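Price notebook, Wednesday, August

Started just after nine, with the window open because the office was already warm, and spent the first hour rereading what I wrote last time. My handwriting gets worse as I get more excited, so a fair amount of that hour went into deciding whether I had written "chain" or "change." It was chain. I'm typing this one up so that anybody picking up the Gitum work after me doesn't have to go through the same thing.

Where we are. The Gitum index is meant to tell us how prices for household durables move from month to month in a small open economy where a lot of the stock is imported and the currency has been sliding. Everybody knows the textbook version of the question: the exchange rate drops, import prices go up, and some share of that gets passed along to the shopper. What we want is the share, and how long it takes to arrive. For that we need a decent monthly price index that isn't full of noise, and I have been fussing over the index for longer than I'd like to admit.

The August pull from Listora came in overnight. It has 1,149 listings after cleaning, covering refrigerators, washers, stoves, phones, televisions and desktop computers. Of those, 495 are listings that were also there in July under the same seller. I was delighted, as the overlap has been thin all spring and I was beginning to think we'd have to change the sampling.

Then I did the matching by model and the delight wore off a bit. Only 392 of the 495 are really the same item at the same spec. The rest are sellers who kept the listing page and quietly changed what was on it. A refrigerator becomes a slightly bigger refrigerator. A desktop gets more memory, or different memory, and the title stays the same word for word. If we take those at face value we'd be recording a price rise that is partly a change in the goods, and computers are the worst category for it by a long way. 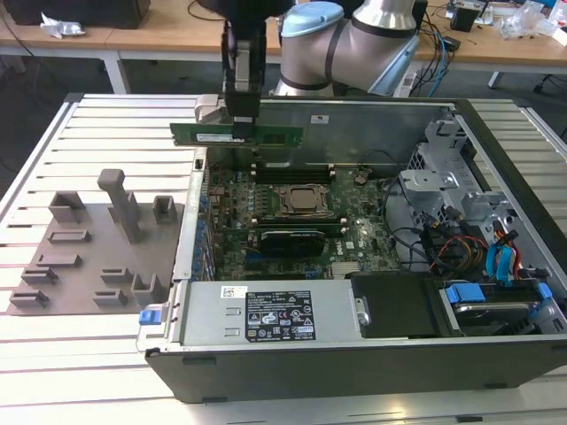 Memory module held in the gripper over the open case.

I tried three treatments for the changed listings and want them written down before I forget which is which.

First, drop them. Clean and easy, and it gives the lowest August figure for the durables group. My worry is that sellers seem to pick the moment of a spec change to move the price as well, so by dropping the changed ones we may be throwing out precisely the price moves we're after. This is an old worry and plenty of people have written about it, but it's a different feeling when you see it in your own spreadsheet.

Second, link them, meaning we treat the new spec as a new item that comes in at whatever price it has and let the rest of the group tell us the movement. Almost the same answer as dropping, naturally. I had half hoped for something in between and should have thought about the algebra before I spent forty minutes on it.

Third, the hedonic patch: regress log price on the spec, take the value of the difference in spec out of the price change, and keep what is left over. This gives the highest number of the three for computers and phones and a middling one for appliances. I like it best and trust it least. The memory coefficient is steady enough, but the one on processor family jumps when I leave out the cheapest fifth of the sample, and I don't care for that at all.

Lurdes Nogueira came by while I was in the middle of this with a cup of that terrible tea and looked over my shoulder for a good while. Her view is that I should stop trying to have one method for the whole basket. Appliances change spec rarely and in big visible steps, so link them. Electronics change constantly and in little steps, so use the regression there. She is right, I think, and I had been resisting it for reasons of tidiness. It does mean the write-up gets a longer methods section, which I will apologize to the readers for in person, one at a time.

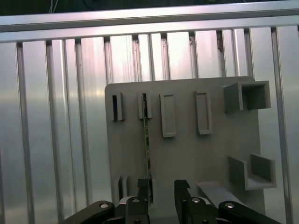 The other half of the morning went to formulas for the lowest level of the index, and I'll put the reasoning down in full, as two people have asked me about it and I gave each of them a slightly different answer. Within an item group we don't have quantities, only prices. So the choice is between averaging the price ratios, taking the ratio of the average prices, or using the geometric mean. The plain average of ratios is the one that drifts. Let a price go from ten to twenty and back to ten, next to one that doesn't move at all. Chain the simple averages month by month and you end up above where you started, even though every price is right back at home. With the currency bouncing as it has, we'd be building that drift straight into our pass-through estimate, and we'd find a lovely strong effect that was mostly arithmetic.

So, geometric mean throughout, including for the old months. I had left the first few months on the simple average because that's how they were originally done and I was being sentimental. Recomputed them today in Lumenta. The spring hump gets noticeably smaller. I'm a little sad about the hump, which I had shown to people and told a story about! The story may survive in a reduced form. Note for whoever keeps the charts: the version on the shared drive is the old one, please don't send it out.

Seller effects. I promised myself I'd look at these and finally did. The big sellers on Listora reprice nearly everything at the same time, early in the month. The small ones leave a price alone for ages and then move it by a lot. Our pull is taken late in the month, so we catch the big sellers after their change and the small ones whenever. For the level it doesn't matter very much. For the timing it matters a great deal, since the whole point is whether the shopper sees the new exchange rate in one month or in four. I would like a second pull in the first week of each month. It'll cost us storage and somebody's patience, most likely mine.

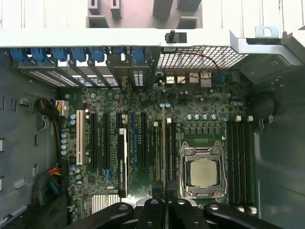 Board from above, with the processor in its socket and the retention frame closed.

After lunch, the survey. Preltell delivered the household file, 675 completed interviews, with the purchase diary attached as a separate sheet (thank you, whoever there decided to label the columns this time). The diary gives us what people paid in the store or at the market, as opposed to what was posted on a site, and the gap between them is the thing I've been curious about since we began. My guess had always been that posted prices are stickier than paid ones, with haggling doing the adjusting in between.

A first look says yes for stoves and washers. Paid prices sit below posted ones and the gap gets narrower over the months when the currency fell fastest, as though sellers stopped giving the discount before they got up the nerve to change the sticker. That would be a nice result, if it holds. It would mean an index built from posted prices alone is late to the party, and that the pass-through looks slower on paper than it felt to the household paying for the washer.

For computers I can't say anything yet. Too few purchases in the diary, and respondents describe what they bought as "a computer," which is fair enough from their side but does leave me with very little to match on. I'm going to leave computers out of the comparison for now and keep them in the main index.

A caution to myself on the weights. The diary weights are for all spending, and I was applying them to durables as they stood. They have to be rescaled within the group first. I caught it only because phones came out with a share that would have had every family in Gitum buying a new one before the holidays. Fixed in the script, old output deleted, and I've put a check in that stops the run if the shares don't add up to one.
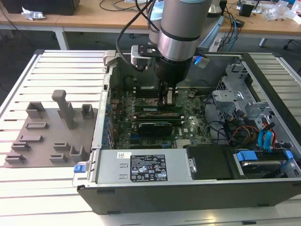
Arm reaching down into the open tower; memory modules in rows, graphics card below them.

Spent the last part of the afternoon on the lag structure, which I should have left for a fresh head. With the new index the first-month effect is smaller than before and the second and third months pick up a little. The standard errors are wide enough to drive a truck through. Lurdes thinks the series is simply too short for so many lags and suggests we fix the shape and estimate only the total. I'd like to run it both ways and show them side by side, and if they disagree badly we say so in the text.

We also talked about whether to use the rate against a single currency or a trade-weighted basket. Most invoices for appliances seem to be written in one currency whatever country the goods come from, going by what the importers told us in the spring. That argues for the single rate. I'll run the basket as a check and put it in the appendix.

To do, in no particular order:

Ask Listora's data desk whether a seller ID survives when the account changes hands. A few of my "new" sellers have suspiciously familiar stock.

Rerun the regression for phones and computers without the processor family terms, see how much the August number moves.

Write back to Preltell about the missing pages in the diary sheet for the rural strata. Be nice about it, they were quick with everything else.

Redraw the spring chart with the geometric version and take the hump paragraph out of the draft.

Lurdes has the codebook on her desk, the blue binder, and she would like it put back there when we're done with it. Stopped at ten to six with the basket run still going.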